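Open afternoon at the Elosness workshop

The Elosness workshop opened its doors for an afternoon in April, and a group of us from the newsletter went along.

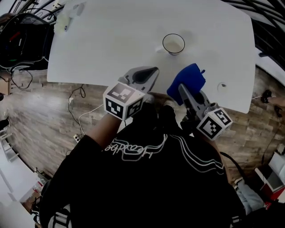
The workshop is on the ground floor of the old Aranda building, through the side entrance past the bike racks. There is no reception, so you ring and wait. We were let in at 2 and given a short talk before the demonstrations started.

The team there is working on a project called Vitemer, which aims to teach robot arms ordinary jobs around the house and in small kitchens. Most of what we saw had to do with cloths: picking one up, folding it, wiping a table, putting it down somewhere sensible. These are easy jobs for a person and slow ones for a machine, mainly for the reason that a cloth never lies the same way twice.

To get round this, people do the job first, using grippers they hold in their hands. The patterned cubes on the grippers let the software work out where each one is and which way it is pointing. One person works at the table for a spell and then swaps with somebody else. A full set for one task is 300 goes, and the team likes to have several people share a set so that the robot does not pick up one person's habits.

Visitors were allowed a turn. The grippers are heavier than they look, and you soon find out how much you rely on your fingertips. My first try at picking up a cloth took four attempts. Folding it was worse. Several of the younger visitors were a good deal better at it than their parents, and there was a queue for most of the afternoon.

There was a question about what happens with drinks and other things left on the table. We were told that the tasks are often done with something standing nearby, as a real table is seldom clear, and the robot has to learn to work round it.

The second part of the visit was a talk from Zurent, the firm that makes the soft pads for the gripper tips. The pads wear down with use and have to be changed – a small job, but one that has to be done the same way each time or the grip changes. They passed round a worn pad and a new one, and the difference was easy to feel.

Tea was served in the corridor afterwards. The workshop plans to open again in the autumn, with places for two groups. If you would like to go, put your name on the list at the front desk or reply to this newsletter. Children are welcome with an adult, and there is step-free access from the car park side.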